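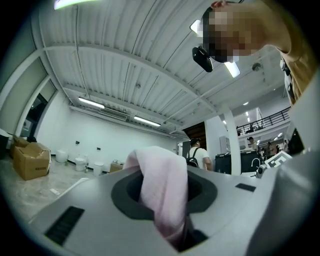 How long do a driver's hands stay sore after a wet race at Drernport? "Three days, if I've held the wheel properly, and the best part of a week if I've been silly," laughs the Steyn driver, stirring her second tea of the morning.

28 shares · 6 comments

She joined the team in January, after a long spell in the junior series, and she is still getting used to being asked for her opinion. "They really do listen, which is lovely, and then they go off and change something else altogether!"

The Drernport circuit suits her, she thinks, though the final corner has caught her out more than once. "You come over the rise and you just have to trust it'll be there," she says. "My mum can't watch that bit, bless her."

Her next outing is at Pletudero, where she finished sixth last season and was, by her own account, grumpy for the whole drive home. This time she would like a podium, and then (she goes a little pink saying it) a proper holiday somewhere with no engines.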